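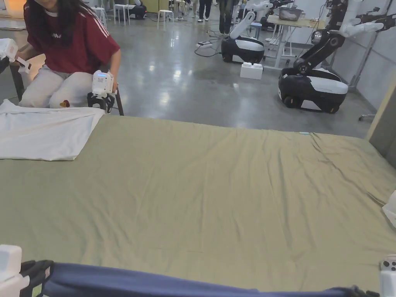 Section 6. When a gripper will not let go

Sooner or later, anyone who spends long afternoons folding laundry with the Curkirow hand grippers is going to squeeze the handle open and find that the fingers stay shut. Please don't worry, and please don't pull! We call this a held jaw, and this section will take you through it at a comfortable pace.

In our own workshop we first met the fault in March, when Ataberk Sönmez was partway through a stretch-and-fold and his left gripper stayed clamped on a shirt hem. He tugged, the cloth tore, and the jaw then sprang open hard enough to pinch his thumb. The log on that unit showed 1,734 closing cycles and fault code 29, and code 29 is what you will most likely see too.

CAUTION: Keep your free hand away from the fingers until the gripper is switched off. A held jaw can open or close suddenly.

Freeing the cloth

1. Stop where you are and rest the gripper on the mattress, so the fabric goes slack between your two hands.

2. Tell the person working with you that you have a held jaw. If they are holding the other end of the same cloth, they should open their own gripper first.

3. Switch the gripper off and wait 13 seconds. The motor keeps a little force for a while after the power goes, and this is the step people like to hurry.

4. Turn the release screw on the motor cover one half turn to the left. You should feel the fingers loosen.

5. Ease the cloth out sideways, along the length of the fingers. Lifting it straight up tends to drag threads into the joint.

6. Look into the joint with a flashlight and pick out any lint with the plastic hook from the Anness service kit. Metal tweezers will scratch the pivot.

7. Tighten the release screw again, switch on, and open and close the gripper six times with nothing in it.

Note: If code 29 returns during step 7, put the gripper aside with a tag on it and use a spare for the rest of the session. A stiff pivot needs the Bozkurt bench procedure in Section 13, and it is really much nicer to do that sitting down with a cup of coffee. 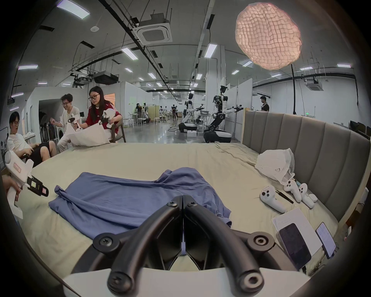
Can I finish the fold I was working on before I report a held jaw?

Please report it first. The Dravow log overwrites its force readings once you begin a new fold, and those readings are what the service desk needs to find the cause. Save the log, write down the code and the kind of cloth, and then carry on with a spare gripper.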